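Wednesday, just after lunch

Back in the washroom corner today and in a much better mood than last week, mostly because the new faucet went on without a fight. It's black, curved spout, single lever, and it looks great against the white sink (Przemysław wanted chrome, he was outvoted, he will live). The whole point of this week is to get the corner ready for the small-items trials, and I'd like to write down what we settled on before I forget half of it, as usual.

## Where things live now

We spent most of the morning arguing about storage. The old setup had everything piled on the sink rim, and every time you reached for the soap you knocked three other things into the basin. So the rule from today: rim stays clear, unless it's the thing you're working with right then. Everything else goes on the low slatted platform to the right of the sink. I love that platform! It came from Setlow as part of a sauna set nobody wanted, and the gaps between the planks mean water drips straight through and doesn't sit there.

Bottles go at the far right end of it. I'd prefer them standing, but the planks are a little uneven at that end and the tall ones wobble, so lying down is fine for now as long as the caps are tight. CHECK THE CAPS. I mopped on Monday and I'm not doing it again.

The crate under the platform is for cloths and bags. Not tools. I found a hex key in there and a receipt from Moura for drain parts we never fitted.

## Drain

Still slow. I timed it with a 500 ml jug and got 29 seconds, which is silly for a sink that size. Took the trap off, cleaned out a truly disgusting plug of soap and lint, put it back, and got it down to 6 seconds. Very pleased with myself. The washer on the trap is a bit chewed up though, so if anybody sees a drip under there, it's that. A new one is on the Prurnimier order along with the silicone.

The plug itself is fine – I had it out, rinsed it, and it seats better than before. Don't lean on it when the basin is full, it sticks.

## Small round things

OK, so this is the bit I care about. The list of small items for the sink trials had gotten out of hand. Przemysław's spreadsheet was up to 100 lines and a good half of them were the same lid in another color. We sat down with two coffees and went through it properly, and this is what I want to keep from that conversation.

Caps and little cups stay in. They're light, they roll, and they go straight for the drain the second you let go, so they tell you more about how a sink gets used than any number of shampoo bottles. Flat lids are out for now, since you can't get a fingernail under one on a wet rim and everyone just ends up sliding it off the edge. Soap slivers are out too (gross, and they change shape from one day to the next).

Pickup is always over the sink or its front edge, never over the floor. The floor is glossy and dark and a dropped cap goes skating off under the shelving, and then it's me on my knees with a ruler. 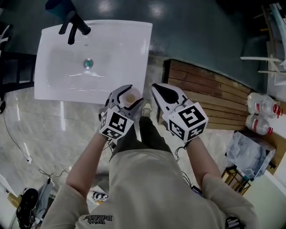 ## Things that bugged me

- The overhead lights bounce off the floor and off the rim, and by mid-afternoon I'm squinting. Could we try it with one bank switched off? I'll ask.
- The light-blue plastic on the crate needs folding. It gets crumpled up, it slides, and then it's in the way of your feet. Or swap it for a proper cloth, I don't mind which.
- The Muvby descaler smells like a swimming pool. It works, but open the door first.
- The lever on the faucet is stiffer than the old one. Push it from the side, not from the top, or you get a full blast and a wet sleeve. Ask me how I know.

## For next time

Przemysław is cutting the spreadsheet down tonight and says he'll have it on the shared drive before he goes home. I still want a shallow tray for the caps so they aren't rattling around in a coat pocket (mine, currently).

Also need to level the right end of the platform. I think a couple of felt pads under the frame would do it, and then the bottles can stand up like they're supposed to. There's a sheet of felt in the bottom drawer by the door, if it hasn't been used up on the chairs.

Bring own towel tomorrow. The roll is finished.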